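Fallness Wrist Jewellery Sorting Set

README, release 7
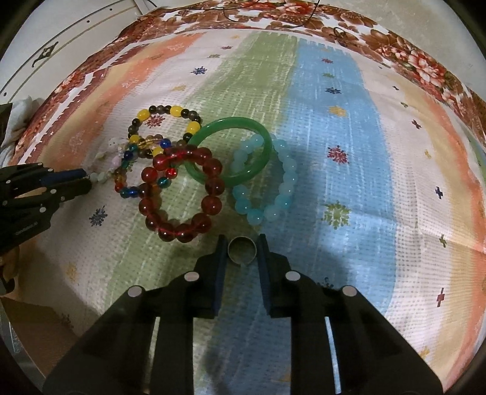

Bracelets, a jade-green bangle and a thin silver-toned ring on striped, snowflake-printed cloth.

Summary

The set covers the sorting of small personal jewellery on a soft surface: beaded bracelets, solid bangles and rings, laid together in a heap and put in order. It consists of 209 recorded sessions with stills, one text record per session and a shared item list. It was put together for people who work on the handling and cataloguing of small, shiny and overlapping objects.

Maintainer: Yolanda Yazzie
Item list and naming: Samran Bunnag
Checking of text records: Clyde Ferreira, Verna Fitzsimmons
Last revised: February 13, 2023

Contents of the archive

stills/ one folder per session, in order of capture
records/ one plain text file per session
items/ the item list, one line per piece
cloths/ notes on the cloths used as a ground
splits/ three lists of session numbers (train, check, hold)
CHANGES what was altered between releases
TERMS conditions of use

Session folders are numbered with leading zeros. The numbers are not consecutive. Sessions withdrawn after checking keep their numbers, and those numbers are not used again. Scripts should read the lists in splits/ and should not count upwards from one.

The activity

Each session begins with a group of pieces placed on a cloth in no set arrangement. Pieces may lie across each other, and a bracelet may lie partly inside another. The task is to separate the group and place each piece in its own space, with rings kept apart from wrist pieces. Nothing is threaded, unthreaded or unclasped. Elastic pieces are not stretched on purpose.

Three kinds of session are marked in the records:

sort: every piece in the group is moved to a clear place
pick: one named piece is taken out and the rest are left as they lie
return: pieces already laid out are put back into a group

Return sessions are the smallest class. They were added in November after Washington Teixeira asked for examples in which an untidy end state is the correct one. Users who train a single measure of tidiness should leave them out.

Item list

Each piece has a short code, a type, a main colour, a second colour where needed, and a surface word. The types are:

RNG ring
BDS beaded bracelet, one size of bead
BDM beaded bracelet, mixed sizes of bead
BNG solid bangle
CHN chain bracelet
OTH anything else

Colour words are those of ordinary speech: red, light blue, aqua, green, brown, black, yellow, silver-toned. "Silver-toned" describes the look of a surface and makes no claim about the metal. In the same way "jade-green" is a colour. No piece was tested, weighed or valued, and the list should not be used as a source on materials.

Surface words are glossy, frosted, translucent, opaque and mixed. A translucent bead can look much paler or stronger in colour depending on what lies beneath it and how the light falls. Light-blue bracelets are the worst affected: beads in the same string may read as aqua at one side and nearly white at the other. The annotators gave one main colour for the whole string and put the stronger shade in the second colour field.

Cord colour is recorded only if it shows between beads. An empty cord field means "not seen".

Cloths

All sessions were laid out on cloth. Patterned cloths were preferred, as a plain ground makes small rings too easy to find. The notes in cloths/ give the pattern, the main colours and any known trouble.

Cloth A: striped, with printed snowflakes. Pale parts of the print can be confused with frosted beads. Used in the largest share of sessions.
Cloth B: plain dark cotton, bought from Soliman. Dark beads are hard to separate from the ground.
Cloth C: checked tea towel. Raised weave; rings tend to catch.
Cloth D: felt, grey. Withdrawn after release 4. Fibres clung to the elastic cords and were picked up as separate objects during annotation.

Cloths were smoothed by hand before each session and not ironed. Folds that formed during a session were left alone.

Text records

A record holds the following fields, one to a line, with a colon after the field name:

session
kind (sort, pick, return)
cloth
pieces (codes from the item list, separated by spaces)
target (pick sessions only)
overlap (none, light, heavy)
end (done, part, dropped)
remarks

Overlap is judged from the first still. Light means that pieces touch or cross at one place. Heavy means that at least one piece passes under another and part of its outline is lost. A bangle running behind a beaded bracelet is heavy, even where most of the bangle can be seen.

Dropped means that a piece left the cloth. It does not mean that the session was a failure, and several dropped sessions go on to a complete layout once the piece has been replaced.

Remarks are free text of no more than 700 characters. They were written by different people and have not been made uniform. Clyde Ferreira's remarks tend to be long and mention lighting; Verna Fitzsimmons's are mostly a word or two.

Rings

Thin rings need a separate note. Seen from the side a ring can be reduced to a line, and seen from above it may be hidden by the rim of a bangle. The outline may also look open at one point. Some open outlines belong to adjustable rings made with a gap, and others come from glare or from a view in which part of the band is covered. The record does not distinguish between the two. The field "outline" in items/ was dropped for this reason and remains only as an empty column, to keep older scripts working.

Annotators were told to mark a ring by its full extent, including the cloth visible through the centre. Beaded bracelets and bangles are marked in the same way. Users who need the solid part alone must make their own masks.

Checking

Every record was read against its stills by a second person. Where the two readers disagreed on overlap, the heavier value was kept. Where they disagreed on colour, Samran Bunnag decided. A sample of 10 sessions was read again from scratch before this release. It led to two corrections, both in the second colour field.

Known faults

Glare on red glossy beads hides the gaps between them. Bead edges in these strings should not be relied on.

Mixed strings of small dark beads with larger yellow ones are coded BDM throughout, but in releases before 5 they appear as OTH.

Session order within a folder follows the clock of the recording computer. In one block of sessions the clock was an hour slow. The order is correct within each session but not between them.

Left and right in the remarks are the writer's own and are not always given from the same side of the table. Use the stills.

The set holds few chain bracelets. Results for CHN should be reported separately or left out.

Splits

The hold list contains pieces that occur in neither of the other two lists. The check list shares pieces with the train list but combines them in other groups. Cloth C appears only in check and hold. Please do not redraw the splits and report figures under the same names.

Related sets

Geven covers boxed jewellery and pouches, with the same record format. Fledetti covers loose beads and findings in trays; its item codes overlap with ours but do not mean the same things, and the two lists should not be merged without a prefix.

Corrections

Send the session number, the field and the proposed value to the maintainer. Corrections to colour should name the still they are based on. Accepted changes are entered in CHANGES with the initials of the sender and go out with the next release.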